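Limsakul Opens Second Dining Hall at Ostasmont

Limsakul, the family-run catering company, will open its second dining hall at the Ostasmont business park in June. The hall seats 60 and will serve breakfast and lunch to the 633 people who work on the site.

Meals will be cooked in the existing kitchen next door. The menu changes daily and includes two vegetarian dishes – one of them always a curry. Lunch is served from 11:30 a.m.

"People were eating at their desks when the first hall filled up," said Mayuree Hemmin, operations manager at Limsakul. "We wanted to give them a place to sit down."

Flandix, which owns the park, paid for the building work. Limsakul has hired four new staff members. 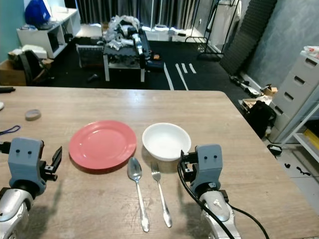 By Kanyarat Rattanakul | Limsakul Press Office

Meal cards will work in both halls. Visitors can pay by card at the register. Groups of eight or more should book a day ahead with the front desk.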